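3.2 Wie wir an die Protokolle kamen

Ich gebe zu, dass ich mir die Sache mit den Gemeinderatsprotokollen leichter vorgestellt hatte. Girnorcombe führt seine Sitzungsberichte seit dem Jahr 2000 digital, und ich dachte: prima, herunterladen, auswerten, fertig! Dann lagen 156 Dateien auf meinem Rechner, und in fast 59 davon fehlte die Anwesenheitsliste (meistens hatte man sie als eigenen Anhang abgelegt, manchmal unter dem Namen der Nachbargemeinde Trera).

Elin Ruddock hat mir dann gezeigt, wie das Archiv in Madigan sortiert ist, nämlich nach Amtszeiten der Ratsvorsitzenden und eben nicht nach Kalenderjahren. Damit ließ sich der größte Teil der Lücken schließen, und ich konnte endlich anfangen, die Redebeiträge den einzelnen Fraktionen zuzuordnen.
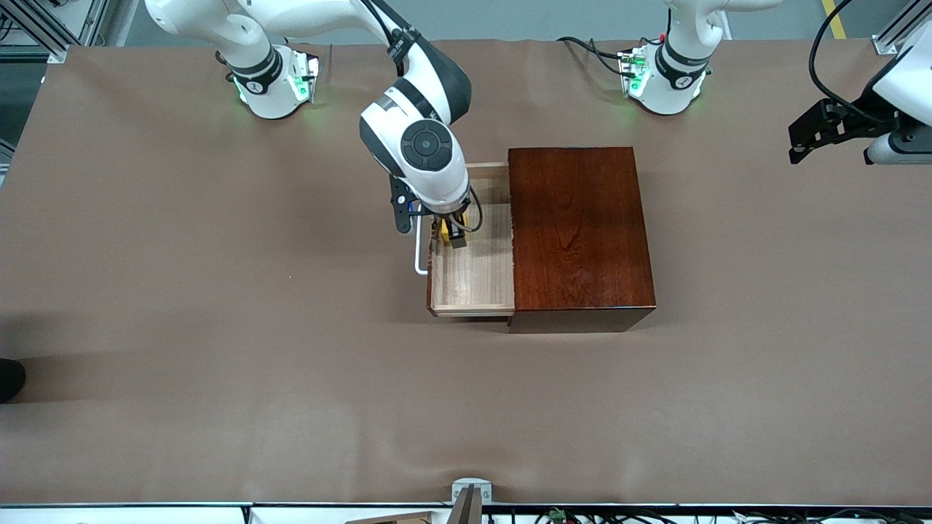
Abb. 2: Tisch mit braunem Papier, Holzschrank und zwei weißen Roboterarmen.

Für die Zuordnung habe ich Waltuto benutzt, ein kleines Programm, das Sprecherwechsel im Text markiert. Es kommt mit Zwischenrufen schlecht zurecht, und Zwischenrufe gibt es in Girnorcombe reichlich, vor allem in den Haushaltssitzungen im Januar. Die habe ich alle von Hand nachkodiert, was mich sechs Wochen gekostet hat.

Als Redebeitrag zählt bei mir alles ab einem vollständigen Satz, auch die Glückwünsche zum Amtsantritt (über die lässt sich streiten, ich weiß, aber wer wem gratuliert, fand ich für die Frage nach den Bündnissen im Rat ausgesprochen ergiebig). Reine Abstimmungsvermerke bleiben draußen. Wie sich die Beiträge auf die Fraktionen verteilen, steht in Abschnitt 4.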